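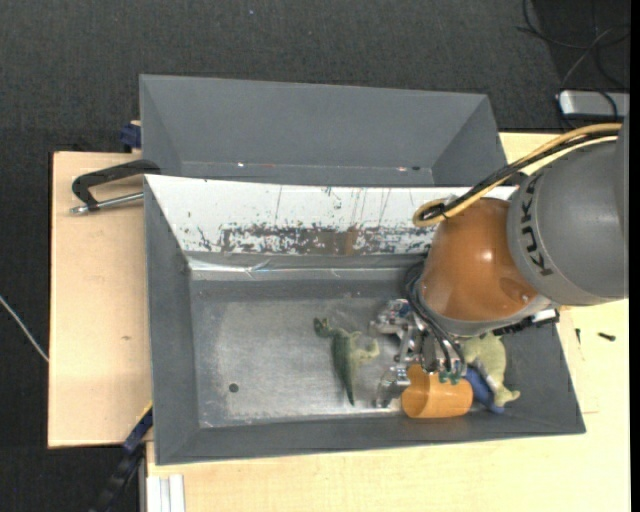 Ratwood open day, who else went?

gripfan50
Got back from the Ratwood open day in September and I'm still buzzing! They had a KUKA arm picking toys out of a gray bin and I stood there way too long (my kid wanted the dinosaur, I wanted the arm). Tamara Barbu ran the demo and took every question, even my dumb ones.

Bruvisum
Went at 4, missed Tamara and got Fraser Lindsay. Nice guy, but it felt slow to me. I could've emptied that bin by hand and gone for coffee.

gripfan50
Sure, but you'd want to go home at some point lol. Fraser told our group their log was at 3,073 tries, 2,415 of them good picks.

giko_d
So it misses better than one in five? I wouldn't put that on a line.

Bruvisum
^ my point

haberkorn
Come on, it's a lab. A hollow cylinder on its side right up against another toy is a nasty pick, and I liked that they didn't tidy everything into rows for visitors. My gripe is the parking.

giko_d
Fair on the pick. Still want to see the same numbers next year. Did anybody catch what the gripper parts are made of? The little teal bits

gripfan50
Forgot to ask! I'll email Tamara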